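Pralholm open day: notes on the pick and place cell

Forum index > Automation > Events and visits

tinsnips
Posted July 7, 2024

I went to the Pralholm open day at the end of June and said in the other thread I'd write up the handling demo. The talk on conveyor retrofits I missed, so don't ask me about that one.

The session was run by Maarja Tamošiūnaitė. Format was 4 groups, each given 40 minutes at the cell, with questions taken as we went. The task was picking coloured cubes off a grey surface and putting them down at a taught position. Parallel gripper, wrist camera, no force sensor at the wrist. Grip force is inferred from motor current, and she was open about how coarse that is at the low end.

Points I wrote down:

Approach speed drops to a quarter for the last 60 mm. This is a fixed setting and does not depend on how confident the vision is.

The part position is taken once, from above, and not updated during the descent. If the cube is nudged after that the arm goes to the old position. She did this on purpose for our group. The fingers shut on nothing, the width check caught it and the arm went back up and looked again.

The controller software is called Dakia and is their own. The log from each pick is a plain text file, which I liked. We were shown one. It holds the commanded width, the reached width, the current and a result code.

They quoted 400 picks without a stop on the morning before the open day. I have no way to check that. In our session I saw two retries and no drops.

Wrist camera views, one with a cube held and one towards the workshop: 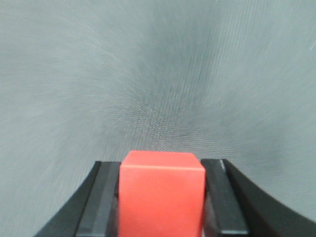
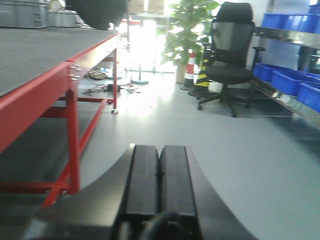 kerf_and_burr
The single look from above is the weak point, Jomar Villanueva reckons, and having run a similar arrangement at Kondar for two years I'm with him. It works on a bench with one part at a time. Put the parts in a bin and the first finger to go in moves the neighbours, so every position you stored is out of date. You end up taking a new picture after each pick and the cycle time goes with it.

tinsnips
Agreed for bins. They weren't claiming bins. Maarja was asked and said the cell was for parts presented singly, on a flat surface.

oddleg
I was in the group after yours, I think. Our nudge test went differently. The cube was moved by less than its own width, one finger came down on top of it and the arm stopped on a protective stop. It had to be cleared by hand. So the width check only covers you if the fingers get all the way down.

tinsnips
Useful, thanks. Ours was moved well clear. I'd have liked to see that one.

Did they say what the stop threshold was?

oddleg
No. Somebody asked and the reply was that it's set per tool. I'd guess fairly high, going by the noise it made.

p_harrow
Not convinced by the praise for text logs. Fine for a demo. Once you have several cells writing all day you want a database with proper timestamps, otherwise you can't line up a fault on one with a stop on the next.

kerf_and_burr
You can load a text file into a database in ten minutes. Going the other way, out of some vendor's closed format, took us most of June.

p_harrow
Ten minutes if the columns never change. They always change.

oddleg
Back to the gripper. Were the finger pads bare when you were there? I was standing behind two tall people and couldn't tell if they had rubber on them.

tinsnips
I asked that. No rubber, hard pads. They tried a soft facing and took it off again, the reason given being that the cube would stick to one side on release and land turned by a few degrees. For a placing task that matters more than the extra grip.

kerf_and_burr
Same experience. We went to a slower opening and kept the rubber. Depends how much the part weighs.

nightshift_ned
Is there another one planned? I'm off the Nomura job from the autumn and could get there.

tinsnips
They were taking email addresses at the desk but gave no date. I'll post in this thread if I get anything. I've also asked for the Dakia log layout in writing, and Maarja said she would send it once the column names are settled.

p_harrow
Once the column names are settled. Right.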